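How to dry, check and fold a compact umbrella

Applies to: manual and automatic folding umbrellas with a telescopic shaft
Last revised: Apr 18, 2023

Most folding umbrellas fail at one of three places: the joint where a rib meets its stretcher, the stitching at the rib tips, or the catch inside the shaft. All three suffer when an umbrella is put away damp or rolled in a hurry. The procedure below takes a few minutes, excluding drying time, and needs no special tools.

What you need

A clear table, wider than the open canopy if possible
A dry cotton cloth
A soft brush, such as an old toothbrush
Silicone spray or light machine oil
Needle and polyester thread, if a tip has come loose

Clear small items to one side before you start. Keys and glasses cases have a habit of being rolled up inside the canopy.

Step 1. Dry the canopy

Shake the umbrella outdoors with the canopy half open. Fully open, the fabric is under tension and holds water along the seams. Half open, it sheds most of it.

Bring it inside, open it fully and leave it in a ventilated room. Keep it away from radiators and direct heat, which can lift the waterproof coating from the inner face. A coating that has begun to lift feels tacky and leaves a fine powder on the fingers. It cannot be put back, though a proofing spray will keep the rain out for a time.

Do not rub a wet canopy. Press the cloth against it and move on.

Step 2. Position the umbrella for inspection

The canopy can be examined from above or below, but the frame can only be examined from below. If there is room, support the umbrella upright with its handle towards the table, so that the hub is above you or level with your eyes. On a small table, rest one edge of the canopy on the far side and hold the shaft about halfway down. Never let the whole weight rest on two or three rib tips.
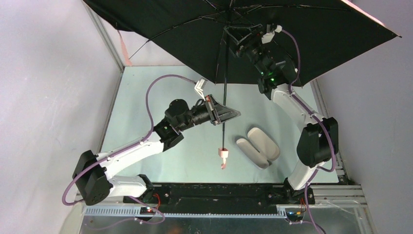

Rib inspection should begin at the hub and work outwards. Take one rib at a time, running a finger from the hub along its full length to the tip and feeling for kinks, sharp edges and joints that move sideways. A sound rib bends in one smooth curve and springs back when released. Thin dark ribs against a black canopy, as on the umbrella above, are hard to judge by eye, and a lamp held low to one side will show up a bend much sooner than an overhead light. Finish each rib before going on to the next, and mark the first one with a scrap of thread so that you know when you have come full circle.

Check the tips last. The end of the rib should sit in a small cap or pocket sewn to the edge of the fabric. If it has worked free, push the cap back on and put four or five stitches through the original holes. Use a doubled thread and knot it on the inner side.

Step 3. Clean and lubricate the shaft

Extend the shaft fully. Wipe each section with the dry cloth, working from the handle towards the hub. Brush out any grit around the catch and the runner (the sliding collar that carries the stretchers).

Apply a very small amount of silicone spray to the cloth and wipe the shaft again. Do not spray the shaft directly. Drift will mark the canopy, and silicone on the outer face is difficult to remove. Where only oil is available, use one drop at the catch and one at the runner, then wipe off the excess.

Open and close the umbrella a few times. The catch should engage with a distinct click. If it slips under light hand pressure, the spring is worn, and the umbrella should not be used in wind.

Step 4. Close the frame

Release the catch and draw the runner down slowly, keeping the other hand on the shaft. On automatic models, point the umbrella away from the face. The spring in these is compressed as the shaft is shortened, and it will push back firmly if let go before the shaft locks.

As the frame comes in, watch that the fabric falls between the ribs and does not catch in the joints. A pinched fold is the usual cause of the small holes found near the hub. If one forms, open the frame slightly, pull the fabric clear and continue.

Step 5. Lay and roll the panels

1. Hold the closed umbrella with the handle pointing down.
2. Pull each panel out between finger and thumb so that it hangs flat.
3. Fold the panels one over another, all in the same direction.
4. Find the panel that carries the closing strap. It must lie outermost.
5. Turn the handle with one hand while the other smooths the fabric around the shaft.
6. Fasten the strap so that it is snug without creasing the cloth.

Ribs that stand proud at this stage mean a panel has been missed. Unroll and repeat from item 2.

Storage

Leave the sleeve off for a day if there is any doubt about damp at the seams. Store the umbrella lying flat or hanging by its wrist loop. Repeat the full check each September, before the wet months, and relubricate the shaft at the same time.

Text: Rhona Menzies. Technical check: Ruairi Lennox.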